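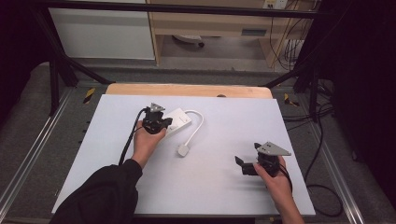 Ticket 672 - power strip, desk area, trips the socket circuit
Opened by: Yulan Feng
Site: Honedon, upstairs room
Priority: was low, now medium
Status: open

09:10
White strip from the desk keeps knocking the sockets out on that wall. Happened twice yesterday afternoon, once this morning before anyone had sat down. Breaker resets fine. Nothing else in the building goes off.

09:25
Asked what was plugged in. Laptop charger, desk lamp, label printer (the Promero one). Nothing heavy. No heater, I did ask, and I asked again.

09:40
Everything unplugged from strip, strip left in wall on its own. Held for 20 mins. Plugged lamp back in, fine. Charger, fine. Printer, fine until it warmed up and then off it all went.
So printer? Moved printer to the socket by the door, different circuit. Printed a full roll of labels, no trouble. Hmm.

10:15
Reply from Nowakowski (electrics):
"Could be either. Breaker up there is an old one and a bit twitchy. Try a different strip in the same socket with the same load before you blame the printer. And have a proper look at the plug, pins and where the cord goes in. Don't open the strip up."

10:50
Strip unplugged and taken out for a look. White plug, white cord. No scorching that I can find, no smell. Cord feels a bit soft where it goes into the strip, maybe nothing. Pins ok. Fuse out, rating matches what's printed on the cover, fuse back in.

11:20
Borrowed a strip from Perel next door. Same socket, same three things on it. Printed 2 rolls. Stayed on.
Put ours back. Off within five minutes, printer running.
Swapped again to be sure. Perel's strip stays on.

11:35
Wiggled the cord near the strip end with only the lamp on. Lamp flickered. Did it again, flickered again, then the breaker went. Right, that's that then. Cord is gone somewhere inside the sleeve.

11:50
Nowakowski again:
"Bin it, don't tape it. Cut the plug off first so it doesn't get fished out and used. I'd still like to see the breaker, will come by in September when I'm doing the downstairs lights."

12:05
To do
- cut plug off old strip, bin
- order replacement, with a longer cord this time, the old one was pulled tight behind the desk which won't of helped
- give Perel theirs back
- printer can come back to the desk once new strip is in, not before
- check the other white strips from the same order, I think there's one in the store cupbord

14:30
Replacement ordered, 235 on the order sheet. Perel say keep theirs till it arrives. Printer staying by the door for now, please stop moving it.

Leaving this open until the breaker's been looked at. YF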